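Right, a few of you asked what I made of the Stindo pocket torch after carrying it since last July, so I'll put it all in a little thread. Make a cup of tea, I do go on a bit.

I bought it to replace my old Deng, which had done me proud for years until the switch went mushy. The Stindo is shorter and a touch fatter, and it sits in a coat pocket without poking you in the ribs every time you bend over.

It has three settings. The low one is lovely for finding the keyhole or reading in a tent, the middle is what I use for walking home, and the top one is 300 lumens according to the packet - more than I ever need on our lane, though I do enjoy showing it off!
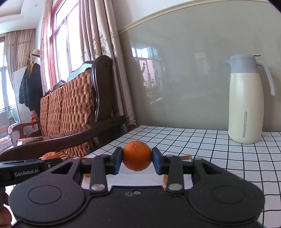

Princombe Walkers replied that theirs gets too warm to hold on the top setting after a few minutes, and wondered whether mine does the same.

It does get warm, yes, though I wouldn't call it too hot. I tend to drop it down to the middle once I've found whatever I was looking for (usually a glove). If you need full power for a long stretch I'd look at the bigger Jurkau, but that's a proper lump of a thing and you'll want a bag for it.

Battery next. It charges through a little socket under a rubber flap, and the flap is my one real grumble. It's fiddly with cold fingers and I'm always convinced I haven't pushed it back properly. I charge mine every 2 weeks and it has never let me down on the walk back from Princombe, which is pitch dark past the chapel.

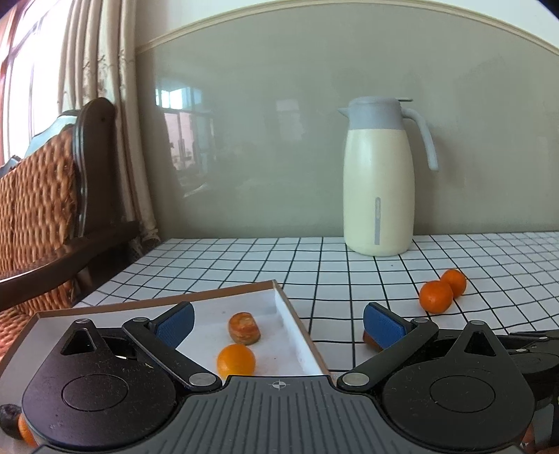 The clip is much better than the one on the Deng. It's stiff to start with, so stiff I nearly took a nail off, but it eases up after a month or so and now it goes on a belt or the peak of a cap quite happily. I've dropped the whole torch on the back step more than once and all it has to show for it is a scuff near the lens.

Oh, and the switch! You have to hold it down for a second before it comes on, which drove me up the wall at first. Then I remembered how many times the old one had lit itself in my pocket and been flat by teatime, so I've made my peace with it.

Would I buy another? I would, and I've got my eye on the green one for my sister's glovebox, if she promises to charge it.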